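제7장 시연 데이터는 무엇을 증명하는가

시연을 모으면 로봇이 배운다는 문장은 이 분야의 교재와 제안서에 수없이 등장한다. 틀린 말은 아니다. 다만 이 문장에는 어떤 시연을, 누가, 어떤 조건에서, 무엇과 비교하려고 모았는지가 빠져 있다. 이 장에서는 빠진 부분을 다룬다. 앞 장까지 정책 학습의 손실 함수와 모델 구조를 익힌 독자라면 이제부터 나오는 내용이 다소 지루할 수 있다. 수집 일정, 물체 배치, 폐기 기준 같은 이야기이기 때문이다. 그러나 필자가 검토한 실패 사례의 상당수는 모델을 바꾸어서 해결될 문제가 아니었다. 학습에 들어간 자료를 처음부터 끝까지 본 사람이 팀에 한 명도 없는 경우도 있었다.

7.1 숫자부터 의심하기

Metham 과제를 예로 들자. 탁자 위의 용기를 두 손가락 그리퍼로 집어 옮기는 작업이었고, 중간 보고서에는 시연 204건을 확보했다고 적혀 있었다. 심사 자리에서 이 숫자에 이의를 제기한 사람은 없었다. 보고서의 부록까지 읽은 사람만이 학습에 쓰인 것이 191건이라는 사실을 알 수 있었다. 나머지가 왜 빠졌는지는 부록에도 없었다. 조작자가 실수를 했는지, 기록 장치의 시간이 어긋났는지, 아니면 결과가 마음에 들지 않아 누군가 지웠는지에 따라 남은 자료의 의미는 완전히 달라진다.

실패한 시연을 지우는 일은 특히 조심해야 한다. 깨끗한 성공만 남긴 자료로 학습한 정책은 손가락이 조금 빗나갔을 때 어떻게 되돌아오는지를 본 적이 없다. 그런데도 많은 팀이 폐기를 '품질 관리'라고 부르고 그 기준을 문서로 남기지 않는다. 당시 수집을 맡았던 Josefina Retamal은 폐기 사유를 한 줄씩 적게 하자고 제안했다가 속도가 떨어진다는 이유로 거절당했다. 속도가 얼마나 떨어지는지는 측정된 바 없다.

건수 자체도 그다지 쓸모 있는 단위가 아니다. 같은 조작자가 같은 자리에 놓인 같은 용기를 스무 번 집으면 기록은 20건이지만, 학습 시스템이 얻는 정보는 몇 건분에 지나지 않을 수 있다. 반대로 배치와 접근 방향을 흩어 놓은 12건이 더 많은 것을 알려 줄 때도 있다. 물론 이것 역시 확인해 보아야 할 주장이며, 다양성이라는 말을 넣기만 하면 설득력이 생긴다고 믿어서는 곤란하다.

7.2 손목 카메라가 보는 것

손목에 단 카메라는 요즘 거의 기본 구성이 되었다. 물체와 가깝고, 외부 카메라처럼 팔에 가려지는 일이 적고, 로봇을 다른 탁자로 옮겨도 시점이 유지된다는 것이 이유로 꼽힌다. 판매 자료에는 여기까지만 나온다. Tanguy와 Lunder 두 장비를 모두 써 본 필자의 경험으로는 손목 시점이 해결하는 문제만큼 새로 만드는 문제도 있다.

첫째, 그리퍼가 늘 화면의 일부를 차지한다. 집으려는 대상에 다가갈수록 접촉이 일어날 부분이 손가락 뒤로 숨는다. 둘째, 가까운 손가락과 그보다 먼 물체에 동시에 초점을 맞추기 어렵다. 셋째, 화면 속의 짙은 영역이 물체인지 손가락인지 그림자인지 구별할 단서가 부족할 때가 있다. 엮어 만든 짙은 갈색 바구니와 검은 손가락이 겹치면 사람도 경계를 찾으려고 화면을 한 번 더 본다. 흰 탁자를 쓰면 대비가 좋아진다고들 하지만, 흰 면에는 그림자도 짙은 덩어리로 얹힌다. 정책이 바구니의 테두리를 따라가는지, 그 옆의 그림자를 따라가는지는 학습 곡선만 보아서는 알 수 없다.
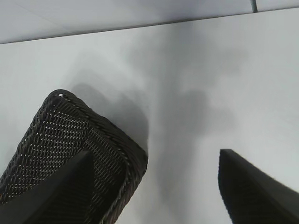 7.3 한 장면으로는 알 수 없는 것

앞의 화면에서 벌어진 두 손가락은 모두 보이고, 바구니는 왼쪽 손가락 쪽에 치우쳐 있다. 왼쪽 손가락이 바구니 벽을 누르고 있는지, 단지 그 앞에 있는지는 이 한 장으로 판정하기 어렵다. 그런데 자동 라벨링 도구는 판정을 한다. 접촉 여부를 묻는 항목이 있으면 참이나 거짓 가운데 하나를 채워 넣고, 그 값은 곧 '정답'이라는 이름으로 학습에 들어간다. 필자는 Elelon의 라벨 검수 화면에서 '판단 불가' 항목을 찾다가 포기한 적이 있다.

해결책으로 흔히 제시되는 것은 센서를 늘리는 일이다. 힘 센서 값과 그리퍼의 개폐 폭을 함께 기록하면 분명히 도움이 된다. 하지만 채널이 늘면 동기화가 어긋날 곳도 늘어난다. 영상이 몇 프레임만 늦어도 손가락이 닿기 전의 화면에 닿은 뒤의 힘이 붙는다. 이런 자료로도 학습은 돌아가고 손실은 내려간다. 그래서 더 늦게 발견된다.

7.4 이 장에서 할 일

이어지는 절에서는 소규모 수집 계획을 직접 세우고, 그 계획이 어디에서 무너지는지를 살핀다. 다음 항목은 미리 적어 두고 시작한다.

- 한 건의 시연이 어디에서 시작하고 어디에서 끝나는가
- 물체의 초기 위치를 누가 정하며, 어떤 방법으로 흩어 놓는가
- 폐기 기준은 수집 전에 정했는가, 결과를 본 뒤에 정했는가
- 폐기한 기록은 어디에 보관하는가
- 평가에 쓸 배치를 조작자가 미리 알고 있는가

마지막 항목은 사소해 보이지만 가장 자주 무시된다. 평가 배치를 아는 조작자는 의도하지 않더라도 그 근처에서 더 정성스럽게 시연한다. 그렇게 얻은 높은 성공률을 일반화 성능으로 보고한 사례를 7.6절에서 다시 다룬다.

독자는 이 장을 읽으면서 필자의 주장도 같은 방식으로 의심하기 바란다. Metham 과제는 한 가지 작업, 한 종류의 그리퍼로 진행되었고, 여기서 얻은 교훈이 천을 접거나 나사를 조이는 작업에 그대로 옮겨 간다는 근거는 없다. 옮겨 갈 것이라고 짐작할 뿐이다. 짐작을 표시하지 않은 채 결론에 섞는 버릇은 자료를 모으는 단계에서 이미 시작된다.

연습 7.1 자신이 사용해 본 공개 또는 사내 시연 자료 하나를 골라 폐기 기준이 적힌 문장을 찾아라. 찾지 못했다면 그 자료를 만든 사람에게 보낼 질문을 세 문장 이내로 작성하라.

연습 7.2 손목 카메라 영상만으로 접촉 여부를 판정할 수 없는 순간을 다섯 군데 골라 두 사람이 따로 라벨을 붙여 보라. 서로 합의하기 전의 값을 반드시 남겨 둘 것.

본문의 무단 전재 및 재배포를 금합니다 | 정오표 및 문의: 편집부 | 맨 위로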